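Caring for Stone and Stone-Look Benchtops — Murnwood Home Notes

Most damage to a benchtop comes from the wrong cleaner used often, and only a small part of it from spills. Before buying any product, establish what the surface is. Marble, limestone and travertine are calcium-based and react with acid. Granite is largely inert to kitchen acids but may be porous. Engineered stone is bound with resin and dislikes heat and strong solvents. Laminate and printed panels dislike standing water at the joins.

Identifying the material

Look at an unfinished edge if you can find one, usually behind the cooktop or under the sink cutout. Natural stone carries its colour through the full thickness. A printed surface shows a thin decorative layer over a core of different colour. Touch is a poor guide, as both can be polished to the same gloss.

If the edge is hidden, check the handover papers. Our own kitchen had a Zanetti fabrication sheet taped inside the pantry door, with the slab number 1163 and the sealer listed underneath. Copy these details somewhere dry.

An acid test with vinegar will confirm marble, but it also etches it. Do it on an offcut or not at all.

Testing the seal

Put a teaspoon of plain water on a clean, dry section and leave it for 10 minutes. Wipe it off. A darker patch means water has entered the stone and the sealer has worn. Repeat next to the sink and beside the cooktop, where wear is fastest. A patch that fades overnight is moisture only. One that remains is probably oil.

Resealing

Use a penetrating sealer suited to the stone. The Jastus water-based one has worked well on our honed limestone, and less well on dense granite, where it sat on top and left a haze.

Clean the bench, rinse it and let it dry overnight. Apply the sealer with a lint-free cloth in overlapping passes. Leave it for the time stated on the tin, then buff off everything that has not soaked in. Residue left to dry is tedious to remove; a little fresh sealer on a cloth will usually soften it. Keep the bench out of use until morning. We reseal in March, when the kitchen is warm but the humidity has dropped.

Daily cleaning

Warm water, a few drops of pH-neutral dishwashing liquid, a microfibre cloth. Rinse with a second cloth and dry with a third. Skipping the rinse is the usual cause of a dull, streaky finish, particularly on dark colours. Bleach, cream cleansers, bathroom sprays and anything citrus should stay off natural stone. Clinier neutral concentrate is acceptable if diluted at the rate on the label — doubling the dose only doubles the film.
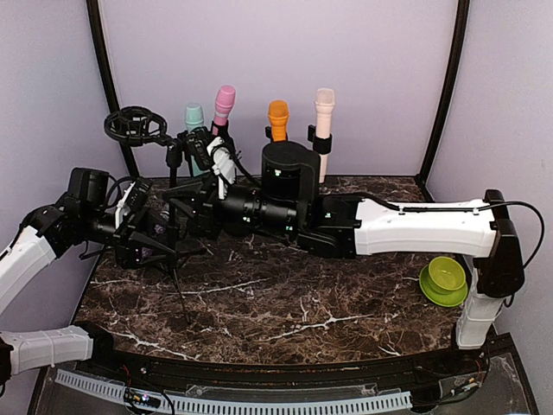 Pattern has a strong bearing on what you notice and when. A pale, even surface shows coffee within seconds, while a busy one can carry a dried spill for days. A marbled top in mottled brown and near-black, with thin white and cream veins branching across it, is of the second kind. Grease and sauce disappear into the brown areas, and a fine scratch is easily taken for another vein. Clean such a top by section, front to back, and inspect it with a torch held low so the beam skims the surface. Veins stay flat under raking light. Scratches and dried splashes throw a small shadow.

Removing stains

Oil: mix bicarbonate of soda with water to the thickness of peanut butter, spread it 6 mm deep over the mark, cover with cling film and leave for a day. Scrape off with a plastic spatula and rinse. Two or three rounds are normal for old cooking oil.

Tea, coffee and wine: the same poultice made with hydrogen peroxide in place of water. Light-coloured stone only; peroxide can bleach dark slabs.

Rust from tins: use a commercial rust poultice labelled for stone. Ordinary rust removers are acidic.

Etch marks are dull spots with no colour in them. They are damage to the polish, and no cleaner will lift them. Small ones on marble can be reduced with a polishing powder and a damp felt pad. Large ones need a stone restorer.

Heat and weight

Put a trivet under anything from the oven, including on granite. Do not stand on the bench to reach high cupboards, and keep heavy loads away from the narrow strip in front of the sink, where most slabs crack.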